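Sunday, 4:10 pm, shop bench

Second look at the Drekness rental fleet before the city tours start up again. Standell says the new hubs are good for 3000 km between services. I don't buy it. Bike 174 came in at 1555 km with play in the rear wheel you could feel by hand, and it has only done the flat riverside loop.

Regreased, reset the cones, put it back on the stand. Spins fine now, but so did the last one for a week. Kaimal pads on the same bike are down to the backing on one side only. Caliper was off center. Probably our doing, so I'm not counting that against the pads.

Also rechecked the Flistudwood route. The leaflet calls it "gentle, suitable for families." My trip log shows 790 m of climbing. Either the log is wrong or whoever wrote the leaflet drove it. Need a second ride with a different computer before we argue with the office.
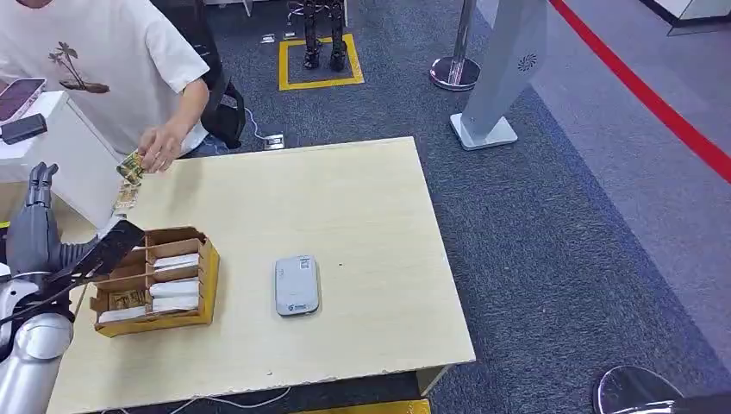
Table with the two patterned cards, phone on the counter at left.

To do: pull two more rear wheels at random and write down the mileage BEFORE opening them. No more orders from Standell until then. Cone wrench is missing again, check the van.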